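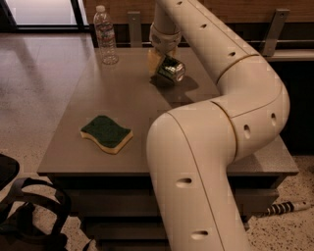

The grey table, with the can and the water bottle at it.

Saturday, November 25, 2023

Print this entry | E-mail this entry

Woke at seven with every intention of dealing with the table, and by ten had dealt with two slices of toast. The table is the last flat surface on the ground floor that I might call mine, and for a fortnight it has been where things go to wait. Post, mostly. A bag of screws from the Fogh shelves, which went up without them and which I now walk past rather quickly.

Harish Yadav is coming on Monday about the room, and he has views on surfaces. Last March he stood in my kitchen at Fiststead for a full minute, looking at the worktop as a vet looks at an elderly spaniel, and then asked if I'd thought about drawers. I had thought about drawers. I've got drawers. They're full.

So, the clearing. Post first: 11 envelopes offering me Lumow broadband at 295 a year, or possibly the same envelope 11 times. Then the Puravetti catalogue, which runs to 300 pages and has one chair in it I like, on page 108. Folded the corner down, as I did with the last catalogue, and put it in the recycling, as I did with the last catalogue.

The screws have gone in a jam jar. The jar has gone under the stairs with the other jars. I don't expect to meet any of them again.

By noon I was down to the stubborn things. There's a kind of object that survives every tidy because it's neither rubbish nor anything else, and a metal can is the king of them. Very shiny it is too, tipped over on its side with the round end flashing away like something off the mantelpiece at a golf club. I can never put a can straight in the recycling. I have to think about pencils first. I have never in my life kept pencils in a can, but I stood there and gave it proper consideration, as if the pencils were waiting outside.

The water bottle is the same problem in clear plastic. It stands up at the back of the table looking responsible. I keep bottles to refill them, and then I don't, and then I buy another one at the station because I haven't got one with me.

Had lunch standing up so as not to make it worse. Soup, out of the pan.

In the afternoon I looked up what a new table would cost and found one at 1192, delivery extra, in a grey so close to the present grey that I held the phone up against the top to compare. It would be larger. I know exactly what I'd do with larger.

Dark by half past four. The top wants a wipe, and I'd meant to do it before supper, but the cloth is in a drawer — see above — so it will have to be tomorrow. The can is going out with the rest on Sunday night. The bottle I may take to work.

Must ring Harish and ask whether he means Monday morning or his usual Monday, which is Tuesday.

Contact | Copyright: all entries remain the author's | Back to top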